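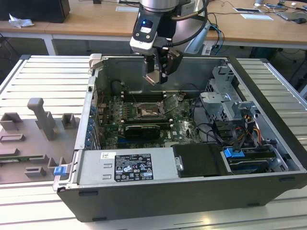 Questions about taking apart an old desktop

By Myrtle Whitlock
Last updated in April

Search the help pages Search Clear

We use cookies to remember your language and your place on the page. Accept Settings

These are the questions we get most at the Wistano parts counter in Sindville from people who want to reuse, repair or hand in an older office tower. Most of the answers apply to any full-size desktop. Where Dell machines differ, we say so.

What do I need before I start?

A Phillips screwdriver, a small flat one, a cup for screws and a clear table. Work on a hard surface and keep the case off carpet. An antistatic strap is a good idea. If you don't have one, touch bare metal on the case before you handle a board or a memory stick, and do it again each time you come back to the table.

Do I have to unplug it if it's switched off?

Yes. A desktop that is off still gets standby power from the wall. Pull the cord, hold the power button in for a few seconds and then open the case.

Should the tower stand up or lie down?

Lie it on its side with the open side facing up. Gravity then keeps the cards and the board in place while you take screws out, and a dropped screw stays where you can find it. Every direction on this page assumes the case is lying that way.

What order should the parts come out in?

Drives first, then expansion cards, memory, the processor cooler, the processor, the power supply and last the motherboard. You can change the order if something is in your way. Take a phone picture of the cables before you unplug any of them.

How do I get the hard drive out?

Unplug the data cable and the power cable from the drive. Many Dell office towers hold the drive in plastic, with a blue tab or a pair of blue tabs. Blue on these machines generally means a part you can work by hand. Press or squeeze the tab and slide the drive out of its bay. If it won't move, look for a second cable or a screw. Don't pry against the drive itself.

What about the data on it?

Copy what you want to keep before you take anything apart. We wipe every drive handed in at the counter, and we can punch the drive while you wait if you ask. Bring it in separately if you would like a receipt for it.

How do I remove the memory?

Push the small latches at the ends of the slot outward. The stick lifts on its own and you can pull it straight up by the edges. Some boards have a latch at one end only, so tilt the free end last. Put the sticks in a paper envelope or an antistatic bag – not a plastic sandwich bag.

The card won't come out of its slot. What is holding it?

Usually one of two things. The metal bracket at the back of the case is held by a screw or a hinged clamp, and the slot itself may have a small catch at the inner end. Release both and lift the card evenly. Keep the blank slot covers if you plan to use the case again.

Is it safe to leave the processor socket open?

For a short time, yes. On a socket with a metal retention bracket, the contacts underneath are very easy to bend. Don't touch them, don't wipe them and don't set a screwdriver down nearby. If the processor is out for good and you want the board to be worth something, fit the plastic socket cover. We keep a box of them at the counter and they are free.

Do I need new thermal paste when I put the processor back?

Yes. Clean off the old paste from the cooler and the top of the processor with isopropyl alcohol and a lint-free cloth. Let both dry and use a small dot of new paste.

Can I open the power supply?

No. It can hold a charge after it is unplugged. Take it out as one piece. It is held by screws at the back of the case, and on some models by a catch on the floor of the case as well. Read the label before you throw the unit in a bin, as the wattage and voltages are what a buyer will ask for.

What are the colored wires?

In the usual arrangement, black is ground, yellow is 12 volts, orange is 3.3 volts and red is 5 volts. Some manufacturers have used their own layouts, including Dell on certain older models, so check before you fit a replacement supply. Two plugs that look alike may not be wired alike.

Can I put a Dell board in another case?

Sometimes. The mounting holes and the front panel connector are where people get stuck. Measure first. Engelbert Reisinger at our counter will check a board number for you, and he has a drawer of adapter cables that is worth a look.

What do you do with parts that are handed in?

Working parts are tested and go on the shelf. The rest go to Kragh for metal recovery. We took in 2,294 parts last year and 34 complete towers.

Is there a limit on what I can bring?

Up to 2 towers per visit without calling ahead. For an office clearance, call and ask for Ognjen Halilović. Loose batteries need to be in their own bag with tape over the contacts.

Get repair tips by email. Enter your address Sign up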